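Does a Folding System Save Any Time?
Project report, Household Studies elective
Hanane Kamel and Ikechukwu Nnaji

Why we picked this

Every tidying blog we read in February promised the same thing: fold your laundry in a set way and you will get your evenings back. We did not believe it. Neither of us folds much at home, and Ikechukwu has lived out of a basket for most of the school year with no harm done that he can point to. Our teacher said that was an opinion and told us to test it.

The system we tested is called the Dretis fold. It comes from a handout that went around the Astley dorm, and the handout claims it "halves folding time for any household." It does not say how anyone measured that, or who.

What the handout tells you to do

Pick up each piece by its top corners, let it hang, and wait for it to settle. Lay it face down on a flat surface. Bring the sides in to the middle, then fold up from the bottom in thirds. Socks get paired and laid flat, never balled. You are supposed to sort everything by color first, and we skipped that for half of the loads to see if it mattered.

How we did it

We folded 72 pieces with the Dretis fold and 72 with whatever each of us normally does. The clothes were shirts, towels, socks and some black pants that pick up every bit of lint in the building. We worked on a bed because the handout says a bed is fine. Our timer was a phone, started when a hand went out for the piece and stopped when it was on the pile. If a piece had to be done over, the clock kept running. One load was thrown out because we got to talking and forgot to stop the timer.

The two steps we argued over most were picking a piece up off the sheet and getting it to hang by its corners. 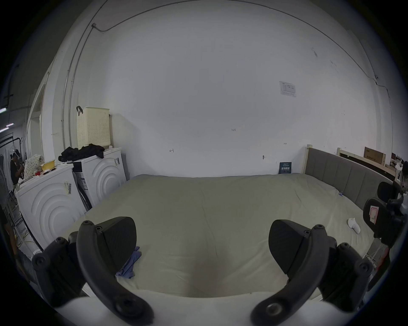
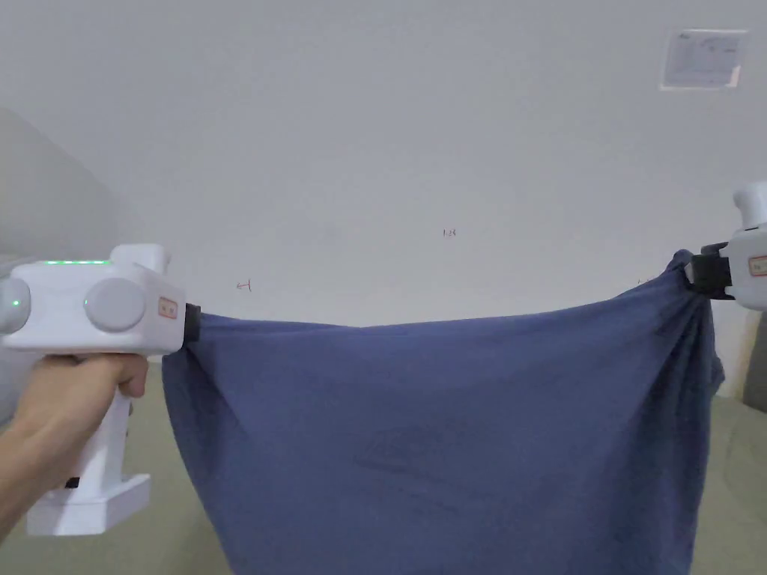

What we found

The Dretis fold was slower on Saturday, when we started, and we expected that. By the last load Hanane was 2 seconds a piece faster than her own way. Ikechukwu was never faster. His average was 10 seconds worse on towels, and he says his own way of folding a towel is to fold it twice and stop.

Nothing came close to half the time. We looked for any load where it did, and the best one took 71 percent of the usual time. That load was nearly all socks, and the only difference was that we laid them flat.

Letting the cloth hang did help with creases. We will give the handout that much. A shirt picked up by one corner and the middle came out crooked and usually had to be done again. But you can hold a shirt by the corners without a named system, and plenty of people's grandmothers do.

Sorting by color made no difference we could measure. It did add a job before the folding started, and the handout leaves that out of its timing - we think this is where a lot of the "saved" time comes from.

Problems with our own test

There are only two of us, and both of us wanted the handout to be wrong. Hanane timed Ikechukwu and he timed her, so neither of us was neutral. A bed is also soft, and pieces shift when you lean on it. A table might have given different numbers. We asked to borrow the big one in the Bosman room but it was booked.

We also never checked whether the folded piles stayed neat in a drawer. The handout says they do. Somebody else can have that one.

Would we use it?

Hanane still does shirts that way. Ikechukwu has gone back to the basket.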